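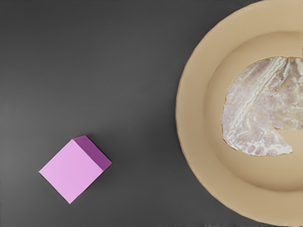

Pick-and-place task, cube to plate. The group reviewed the simulated task to be used for the Ellunham round. The present layout was accepted as the base case: one pink cube turned at an angle to the plate, with a wide stretch of bare grey table between the two. It was noted that the marbled piece on the plate, which looks like a thin slice of meat, is part of the object set and should stay in, as entries will be run against changed objects on the day. The plate position is fixed until the next meeting.

Wuvthorpe Robotics Club, student project group
Minutes of the meeting held on Monday, October 30, 2023

1. Minutes of the September meeting
Agreed without change.

2. Scoring
The rules allow 100 runs per entry. A run counts if the cube is released inside the rim and is still there when the timer stops. A cube resting on the rim scores nothing. The time limit was discussed and left at 28 seconds. A proposal to award half marks for a grasp without a release was put to the vote and lost.

3. Training data
The shared folder holds 861 recorded runs. The log format differs between the two halves of the set – the earlier files store joint angles in degrees, the later ones in radians. All files are to be converted to radians before any further training. Twelve files have no end marker and will be left out.

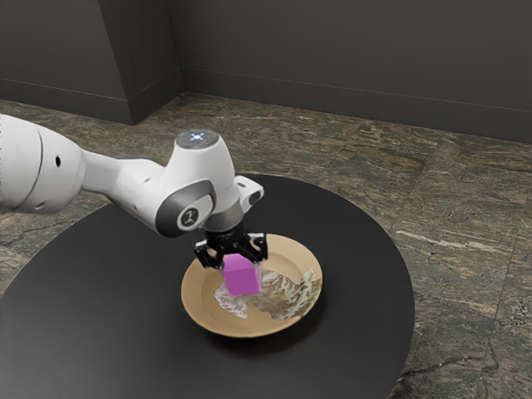 The group then considered whether the release height should be fixed in the script or left to the learned controller. Views differed. It was agreed to run both versions on the same start positions and bring the results to the next meeting.

4. Equipment
The Stinel workstation is to be used for training only; rendering moves to the older machine. The quote from Fukuda for a second graphics card was received and held over.

5. Actions
Convert log files and re-upload – data pair.
Write test script for both release versions – control pair.
Send entry form to Ellunham – secretary.

6. Any other business
Members are reminded to label saved models with the date and the seed used. The door code has changed.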